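Robots at home: are we there yet?

Every January somebody at our Clinmont repair night asks me when they can hand the tidying over to a machine, and every January I get far too excited answering. So this year it gets a proper spot in the newsletter! The chore I keep coming back to is the dullest one in the house: opening a drawer.
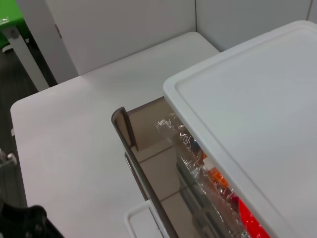
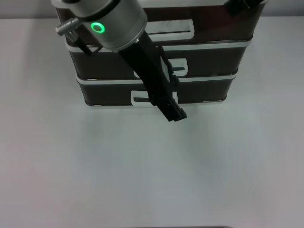

Three drawers, three white handles, and a gripper down in front of them.
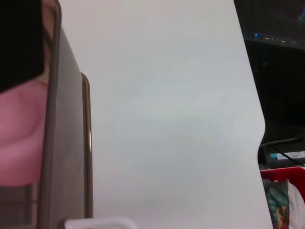
You and I hook a finger in and pull. A machine has to find the slot, line itself up, get a grip that won't slide off glossy plastic, then pull straight enough that the drawer doesn't jam. On a light unit it also has to avoid dragging the whole thing across the table. And that's before it has picked anything up! Bags of bits are their own headache – crinkly clear wrap throws highlights everywhere and changes shape the moment you squeeze it.

Naveed Farooqui, who looks after the bench robots at Cindberg, let me watch a morning of practice runs on drawers before the holidays. They had logged 2,844 tries on one small cabinet and counted 1,976 of them as clean: open, item in, closed again. I think that's wonderful. It also means you'd be swearing at it by lunchtime.

Speed is the other thing. One sock into one drawer took 28 seconds, and I found myself leaning forward in my chair, cheering it on. My own sock drawer has never had that effect on me.

On the shop floor it's a different story. Grethe Dalsgaard tells me a fixed arm sorting parts into trays does fine when every tray sits in the same spot, shift after shift. Move the tray to the next bench and someone has to come over and set it up again. Homes are nothing but moved trays.

So can they do the chores yet? Bits of them, slowly, with a person nearby. I'd happily have one fold tea towels badly while I made dinner, and I'd probably pull up a stool to watch.

If you've seen one working at your job or your kid's school, please write in. Fumiko Kikuchi is collecting stories for the next issue and would love a few from outside the city.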